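About Us - Brultell Robotics

Kitchen and counter robots, set up and looked after by people you can ring

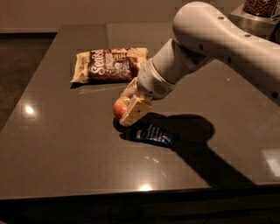 What does Brultell do?

We fit robot arms into small food businesses, staff kitchens and teaching spaces, and then we stay on to train them, service them and answer the phone when something goes sideways. Most of our customers have never had a robot in the building before, so a good part of our job is sitting down with the people who will be working beside it and going over things at their pace.

How we got started

Brultell began in a rented unit behind a tile showroom in Anley, with two people and one second-hand arm that leaked grease on the carpet. Sunita Sisodia had spent years programming packing lines for large bakeries, and she was forever being asked by smaller places whether any of that gear could be made to suit them. It couldn't, really. A packing line wants the same carton in the same spot all day long, and a cafe counter is a different animal, with muffins in the morning, fruit and snack bars by lunch, and somebody's keys in the middle of it all.

Anselmo Lopes came across from the repair side. He had looked after coffee machines and dishwashers all over the district, and he knew what steam, sugar and a busy Saturday-style crowd will do to anything with moving parts. The two of them met over a broken grinder (his repair, her coffee) and kept talking until closing. By the following April they had their first paying customer, who is still with us, and who still rings Anselmo about the dishwasher.

There are 7 of us now. We've moved to a bigger workshop on the other side of Anley with a proper loading door, and the old carpet is gone.

What we offer

Our main service is called Trindade. It's a complete counter setup: the arm, the gripper, the mounting, the software and the training, all on one monthly agreement. We visit first to measure up and watch how your place runs, and we generally ask to come at your worst hour, because a quiet afternoon doesn't teach us much. After that we build a copy of your counter in our workshop and practise on it before anything is bolted down at your end.

Retora is the smaller one, a bench kit for schools and colleges. It comes with lesson notes, spare finger pads and a set of practice tasks that start with picking up one item and setting it down again, and work up to sorting a mixed tray. Teachers told us the first version took too long to pack away, so the current kit goes back into its case in the last few minutes of a lesson, even with a class of 32 helping.

Handling food and packets

Fruit and wrapped snacks take up a surprising amount of our week. An apple is firm but it bruises, and it will roll if you let go of it badly. A wrapped bar is easy enough to press down on and quite awkward to lift, particularly when it's lying flat on a polished surface. Bags are their own small headache, as they crinkle and change shape every time they're touched. Shiny dark counters add to the fun - they throw back every light in the room, and the software has to learn which bright spots are things and which are only reflections.

Before we sign off on any new item, we ask for 300 clean pick-ups on the workshop counter, under the lighting the customer really uses. If your place is dim and cosy in the evenings, then we'll dim ours too. Sunita keeps the results in a big shared folder and she'll happily show you the ones that went wrong, if you have the time and don't mind a bit of colour in the commentary.

Looking after you afterwards

Every Trindade agreement includes a service visit each season and a phone line that's answered from 7 in the morning, when most of our customers are just getting their doors open. We carry our own spares. If a part is going to take a while, we'll tell you so straight away and help you organise things without it.

We don't do everything. We won't quote for hot oil, and we don't do knives. We've had some lovely people ask, and we've sent them on to specialist firms.

Come and visit

The workshop is open to visitors by arrangement, and we enjoy the company. Bring along whatever you'd like to see picked up - a favourite mug, a bag of lollies, a labelled jar - and we'll have a go at it with you. Parking is around the back beside the loading door. Give the bell a good long press, as it's hard to hear over the compressor, and one of us will come down and put the kettle on.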